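Nutlow Gripper Project: Final Report, Failure Section and What We Changed

Team 4, Intro to Manipulation, spring term

1. What we set out to do

Collect demonstrations of a person wiping and moving small things on a table using two hand-held grippers, then train a policy on them. Each gripper has a white cube on top with printed markers on it. An overhead view tracks the cubes, so we know where each hand is and how it's turned. Finger opening comes from a sensor in the gripper, over a cable. Our software is called Nutlow. The policy was supposed to run on the arm by the end of term. It ran. It did not go well the first time, and most of this report is about that.

The motion tasks were simple on purpose. Pick up a small object, set it down, pick up a cloth, wipe, put cloth back. Both hands used.

2. What went wrong

First run of the trained policy, afternoon, arm at reduced speed, person on the stop button. Arm moved toward the cloth fine. Then the wrist rotated nearly a quarter turn in one step and the gripper drove down into the table. Stop was pressed. Nobody was inside the tape line. One finger cracked at the base and the table has a dent in it (reported to the lab, we are paying for the finger out of our parts budget).

We ran it again the next morning with the arm raised well above the table so it couldn't hit anything. Same thing. Not every time, but always at the cloth and always the wrist.

First guesses, all wrong:

Loose wrist joint. Checked, it was tight.
Bad network connection dropping commands. Logs had no gaps.
Speed limit set wrong. It was set right, but it only limited position and not rotation. So this was not the cause, but it is why the arm was allowed to do it. More in section 5.

3. Finding it

We should have looked at the training data first and did not get to it till two days in. We had 986 demonstrations in the set. Played back the hand poses as a plot instead of watching video. In a lot of the cloth ones the right hand pose flips. One frame it's normal, next frame the cube is supposedly facing a different way, then a few frames later it's back. No human wrist does that.

The policy learned it. Near a cloth, sometimes spin. Pretty faithful copy of bad data when you think about it.

Marker flips are a known problem with flat square markers. If only one face is seen well, there are two poses that explain the picture almost equally, and the solver can pick the wrong one. That's why we used a cube and not a single flat marker, with two faces in view the answer is clear. But when the operator reaches far across the table and tips the wrist, a side face can turn away or get shaded by the sleeve or the other gripper, and then we are down to one face. The cloth work made people reach and tip a lot. The small object work mostly didn't.
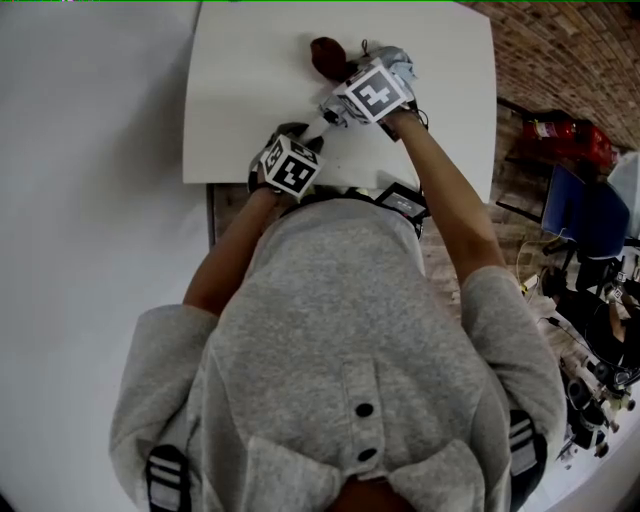
Fig. 1. Two-handed collection at the white table, seen from overhead. Right gripper tilted at the cloth, marker cubes on both grippers.

We sorted the demonstrations by whether a flip happened and then by wrist tilt at the time. Flips were bunched at high tilt. Left hand had some but far fewer, as most people kept it closer to the near edge and flatter.

Second thing, smaller. The cables. A looped cable near the wrist can swing across a marker face. We got this to happen on purpose by holding a cable over the cube, and detection dropped out right away. We can't say how many of the original flips came from this. Probably a minority.

4. Why we didn't catch it

Our check during collection was a live viewer that drew a dot for each hand. A dot has no direction. You could flip the pose all day and the dot would barely move. We picked the dot view because it was fast to write and everyone got used to it.

We also had a smoothing filter on position, none on rotation. Somebody wrote a TODO for rotation in the first week and it's still in the commit history.

And the training loss looked good. Flips were a small share of total frames so the loss hardly noticed.

5. Fixes

Data. Wrote a script that throws out any frame where the rotation changes faster than a set limit, and drops the whole demonstration if there are more than 9 bad frames in it. Short gaps get filled in between the good frames. We retrained on what was left.

Solver. It now keeps the previous pose and prefers the answer closest to it if only one face is visible. This alone removed most of the flips when we reran the old recordings. It does fail if the very first frame is wrong, because then it sticks to the wrong answer. Operators now start each demonstration with both grippers held flat for 2 seconds.

Viewer. Draws three axes per hand now insted of a dot. Should have been like this from the start.

Cables. Taped down along the gripper body so the loop stays below the cube.

Arm side. Added a rotation limit per step and a floor height the gripper can't go under. If either is broken the arm stops and has to be reset by hand. These two checks run separately from the policy, so they work no matter what it puts out. We tested both by feeding in a recorded bad command with the arm raised. It stopped both times.

6. Results after fixing

Retrained policy, same task, same table, replacement finger fitted. No wrist spins in any run we did before the deadline. The rotation limit did trip once, during a cloth pickup, and when we looked at the log it was a quick but real correction and not a flip. We left the limit where it is. Tripping too often is annoying but better than another finger.

Task success is still not great on the cloth. It grabs too little of it and it slips. Small object is fine. We think the cloth problem is plain lack of data, since the cleanup script threw out mostly cloth demonstrations. We had no time to collect more.

7. Safety notes for the next team

Limit rotation and not only position. Check this before the first powered run.
Tape line stays. It was the reason the first failure was only a broken part.
First run of ANY new policy is done with the arm raised. We skipped it because the old policy had been fine at table height. Different policy, doesn't count.
Keep the finger on the stop button the whole time. Ours was pressed fast but the gripper was already in the table, so don't count on the button to save the hardware.
Plot the poses before you train. Takes a few minutes.

8. Left undone

A second overhead view would fix the single-face problem properly. Rounder marker body with more faces might also do it but then each marker is smaller and harder to read at distance, didn't test. Also wanted to compare flip rates between operators to see if reach height matters, the data is there if someone wants it, in the folder called old_raw. Do not train on that folder. The cleaned set is the one marked v2, and the script has comments in it, mostly up to date.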